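Counteroffers: Speaker Notes, Ridville Careers Night

Slide 1. Wait for the latecomers. Don't do the parking joke.

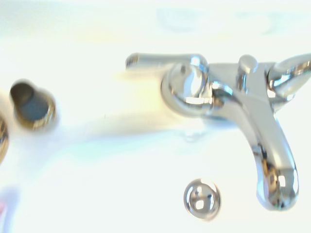 Start with Andside. I gave notice in March and by 4 p.m. they had found $495 a month they'd been unable to find for seven years. Pause. Someone always laughs, usually a manager.

Slide 2. Ask for hands: who has taken a counteroffer? Who's still there? Let them look around at each other.

Slide 3. Teresa Horgan's story (she said I could use it). She stayed and got a new title. Same desk, same chair, same boss, who now called her "our flight risk" in meetings.

Slide 4. Before you say yes, get it in writing. Sleep on it. Ask what changes besides the pay.

Skip slide 5 if we're running long. Questions, then hand over to Minoru.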